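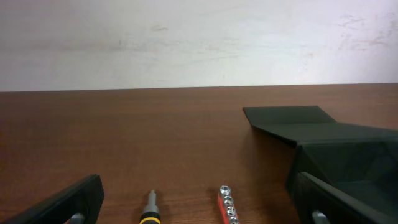 About Drekstead

We teach robot arms to put hand tools away. It's a narrow line of work, and the company was built on being bad at it.

Kartini Tjoa and Aisyah Govindasamy started Drekstead in a rented unit on Skinden Road with two arms, a table and a controller they had written themselves, called Plulon. The plan was to sell Plulon to repair shops by the end of April. On the first day a customer came to watch, one arm picked up a wrench, lost track of its own elbow and drove the wrench into the other arm at full speed. The customer was very nice about it. He also left.

The log for that day runs to 131 lines, and 67 of them say "OK." Kartini had it printed and hung by the door. Plulon had checked each arm against the table, the wall and the tools, and had never once checked the arms against each other. 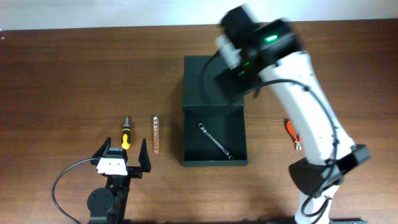

Two arms, one table, and the reason we have a rule about sharing.

We spent the next four months on the dull parts. Each arm now asks before it enters the space over the tray, and if the answer is late it stays put. Speed drops whenever both are working. The stop button, which used to be behind the monitor (we know), is where a person's hand goes.
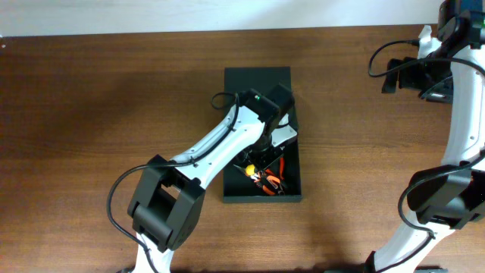

The new controller is called Ngau, and it has faults of its own. It is timid around pliers. It stops for things that turn out to be shadows, and Aisyah refuses to tune that out until she understands it. But when it fails, it fails standing still and says why -- most customers find they can live with that.

Every fault we find goes in the log, and anyone who buys from us gets the log, including the embarrassing pages. Ask for the wrench one.

Page updated October 2021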